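Subject: Re: [bench-practice] wording for the wet work section
From: Kolbrún Ásgeirsdóttir

Po-yen Chien wrote:
> Can we close section 5 by Tuesday? All I have is "keep liquids away from
> powered equipment," and half the list says that rules out every
> dish-clearing task we run. Send me something people will follow.

Okay, I'll bite! I think the sentence you have is fine for a lab that never touches a plate, and useless for the rest of us. If the task is clearing up after dinner, there's going to be sauce. What I'd like is a rule about where the liquid is allowed to be and when you have to stop, and then we can leave people alone to do their work.

My draft, and please hack at it:

Wet work is allowed inside a marked zone on the table. The arm bases, the base joints and anything with a connector on it stay outside that zone. Once liquid gets out of whatever dish or tray it started in, the operator finishes the current motion, parks both arms and wipes up before the next run. Cables get looked at before power goes back on, the whole length and not only the end you can see from your chair.

I know the parking part is going to get groans (it got groans at Norðdahl too, and they've had it since last August). But look at a tray-and-plates setup with two arms over it. There's sauce on one plate, there are wet spots on the wood in front of the tray, and one long smear runs off toward the left arm's joint housing, with that arm's cable going right over the top of the housing on its way down.

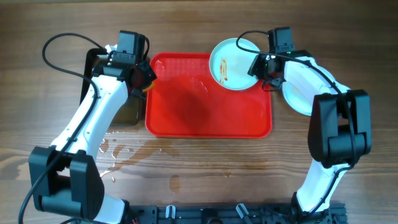

Po-yen Chien came back to me off list on the draft and said I could pass it on: the stop rule is fine by him, but "finishes the current motion" leaves too much room, because on a long motion an arm could drag a sleeve or a cable through the puddle before anyone gets to park it. He'd rather have "stops at the next safe pose" and let each site write down what its safe poses are.

I can live with that. It does mean more homework for the small sites, and I'd want us to put one sample pose sheet in the back so people aren't starting from a blank page. Penetti has a decent one, 2 pages, and they've told me we can borrow the layout.

Still open for me: bare wood. Skumbridge wants it banned for wet work, full stop. I'd go for "sealed or covered" and leave it there, mostly so we don't make people throw out good tables.

Also, the cross-reference in 5.2 still points at the old glove section. Can whoever has the file fix that?

Kolbrún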